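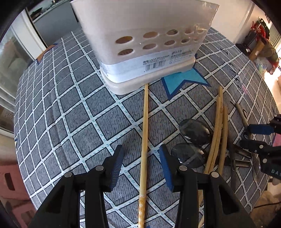 How often do the finger pads get changed?

Every 300 hours of use, says Firdevs Demirtaş, "or whenever Barış starts swearing at them, and he usually gets there first."

Demirtaş looks after the grippers at Drarner. The pads are rubber, ridged and, in her words, "the only part anyone respects." The pivots get less love. She wipes them down, checks each jaw for play and writes the result in a notebook that predates the company's maintenance software, Udix, which she describes as "a very nice login page."

Her last entry is dated 11/08/2022. Left jaw stiff, it says, then a word she asked me not to print.

I asked what had been wrong. "Lint," she said. "I took it apart for lint."

Barış Kahraman, who runs the tests, wanted it known that he had suggested lint at the start. Demirtaş agreed that he had, along with the cable, the pads and the weather.

The spare pads live in a coffee can on her shelf. She orders the next batch in October.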